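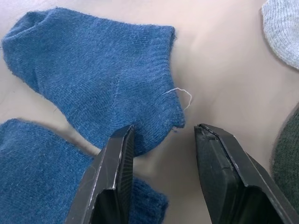
Blue knit ankle socks on a flat surface. Check cuffs for stray threads before loading (see 4.2).

We use cookies to keep this site working and to count visits. Accept / Manage settings

Cutoson 908 Compact Washer
Section 4: Loading and first wash

4.1 Before the first wash

1. Confirm that the transit bolts have been removed (Section 2). Do not run the machine with any bolt in place.
2. Open the cold water tap fully. Check both hose ends for drips.
3. Close the door with the drum empty. Select COTTON and press START. Do not add detergent.
4. When the display shows END, wait for the door lock to click, then open the door and wipe the gasket with a dry cloth.

NOTE: A small amount of water in the drum at delivery is left from factory testing.

4.2 Preparing small items

Small knitted items can pass between the gasket and the drum lip, where they block the drain path.

1. Unroll socks and lay them out flat.
2. Trim loose threads at the cuff to 5 mm. Do not pull them.
3. Place socks, infant clothing and handkerchiefs in a zippered mesh bag. Fill the bag no more than halfway.
4. Load the bag first, toward the back of the drum, and put larger items on top.

CAUTION: Do not wash a single mesh bag by itself. An unbalanced load may stop the spin cycle and display code E5. 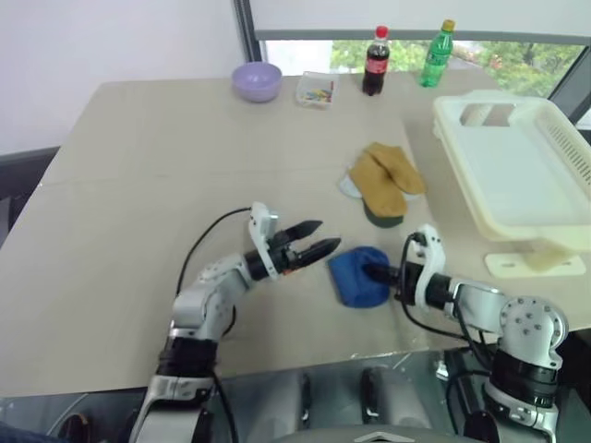

Dark blues and blacks should be washed separately for the first few cycles. Use the COLORS program at the cold setting. Turn printed items inside out and close all zippers.

4.3 Detergent

1. Pull out the drawer until it stops.
2. Pour liquid or powder into compartment II. Use compartment I only when PREWASH is selected.
3. Pour softener into the center compartment, staying below the MAX line.
4. Push the drawer in fully – the machine will not start if it is open.

4.4 Clearing code E5

1. Press and hold PAUSE until the door unlocks.
2. Redistribute the load by hand. Add one or two towels if the load is small.
3. Close the door and select SPIN ONLY.
4. If the code returns, check that the machine is level (Section 2) and repeat.

CAUTION: Do not force the door while the lock symbol is lit.

Replacement drawer seals are ordered under part number 3569.

Comments (3)

Imelda Villanueva
Step 3 in 4.4 fixed it for me. Mine needed two bath towels before it would spin.

Ladi Ajayi
Does part 3569 fit the older Clestbridge drawer? The seal looks the same but the corners are tighter.

Imelda Villanueva
Not on mine. I had to get the Clestbridge one separately.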